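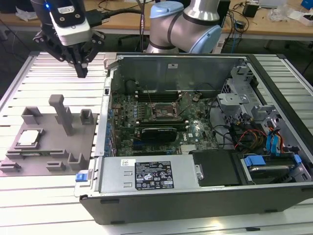 Progress report, equipment line
Project: Xavier cell, Primberg site
Date: 6/6/23

Spending

We have spent the second installment on the items listed in the plan, with one change. The budget had a single line for tooling. We split it into fixtures and grippers, as the two wear out at different rates and are ordered from different places. The total is unchanged.

Fixture material and printing: $357
Replacement fingers, cables and mounts: $1,748

Both amounts are final and the invoices are in the shared folder. The arms were covered by the first installment and nothing more is owed on them.

Work under way

The cell handles desktop computers with the side panel off. The tasks we are budgeting for are placing a processor in its socket and moving memory modules between the fixture plate and the board. The plate is 3D-printed, so a change to a holder costs us a night of printing and very little money. We are on version 4 of the plate. Machined plates were quoted by Gelinetti in the spring, and we put that off until the layout stops changing. 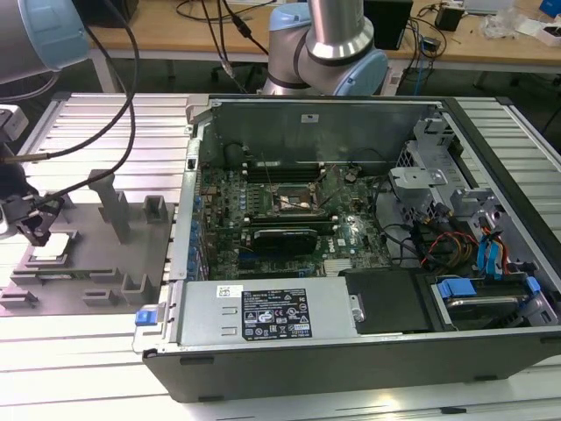
Cable routing is the item we underestimated. Long runs to the wrist need slack for the arm to turn, and slack gets in the way over an open case. We would like to buy proper cable guides for both arms. The quote from Ilivska came in under the limit for small purchases, so it needs no separate approval, but it does use up what is left on the mounts line.

Spare computers are the other open question. Sockets and memory slots are not made for repeated use, and we expect to damage boards. The plan allowed for 2 spare towers. We ask to keep that number for now and to buy extra boards of the same model if they run out – a different model would mean new positions for everything and a new plate.
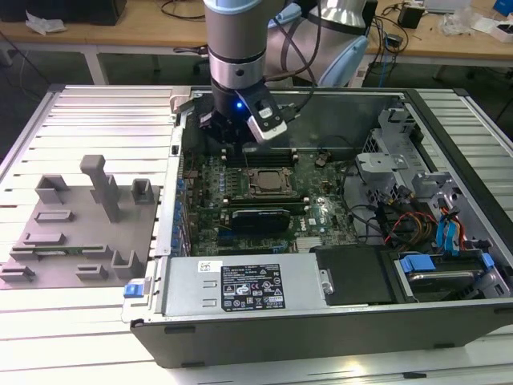 Storage and bench space are not a cost this period. The aluminum work table is staying, and the desk behind it will do for power adapters and parts until the next review.

Requests

Approve the split of the tooling line as shown.
Allow unspent fixture money to carry over past the end of June.
Hold the machined plate as a planned purchase, with no payment yet.

The next report will include the Gelinetti quote, updated if their prices change, and a list of boards taken out of service.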